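Second Shift

Odair Falcão trained me on returns at Dolan - two years of matching sandals by feel while we argued about soccer. Then Sondell put in the arms, and my job turned into watching. I missed my hands, if that makes sense! Odair moved over to the Prevport dock and got loud about the weather.

Tonight I pulled up a stool anyway. Black slides in the red bin, more slides and flip-flops out on the wood, and the two arms reaching in over them like tired uncles at a buffet. 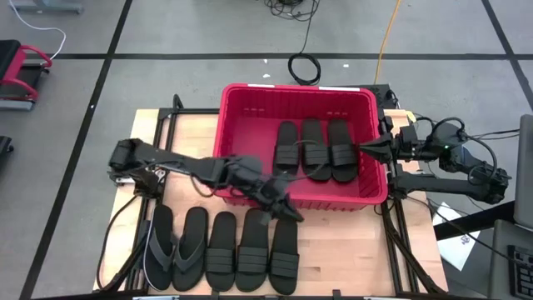 Break

I called Odair from the vending machine. "Who do you talk to now?" he asked.

"The left one," I said.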